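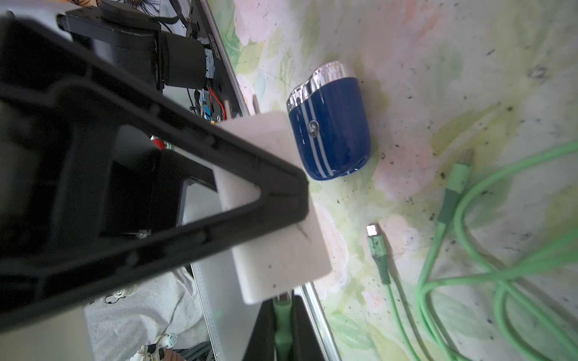 How to clean and pack an electric shaver for a trip

By Malsha Gazi, 13 Feb 2023

A compact shaver takes up very little room in a toiletries bag, but it needs a few minutes of attention before you zip it in. Do this the night before you leave.

What you need

A small dry brush
A soft cloth
The charging cable
A drawstring pouch or an old sock
A reusable cable tie

Steps

1. Switch the shaver off and unplug it. If it has a travel lock, leave that until step 5.

2. Take the head off the way the manual shows. Tap the hair out over the sink and brush the inside. Don't press on the foil or the cutters.

3. Rinse the head only if the maker says it can be rinsed. Leave it to dry completely before it goes back on.

4. Wipe the body with the cloth. A bit of moisture on the cloth is fine, but keep it away from the charging socket.

5. Charge it to at least 80 per cent, then set the travel lock.

6. Coil the cable in loose loops as wide as your palm. Don't wind it tightly around the shaver, as the wire can fail where it meets the plug. Fasten it with the tie.

7. Put the shaver in the pouch and the cable beside it. Keep metal plugs off the shaver head.

If you're flying

Carry it in your cabin bag. Check your airline's rules on lithium batteries before you go.

A brightly coloured cable is easier to spot on a hotel bedspread. Mercy Koech left a grey one behind in Zimville in September and had to buy another.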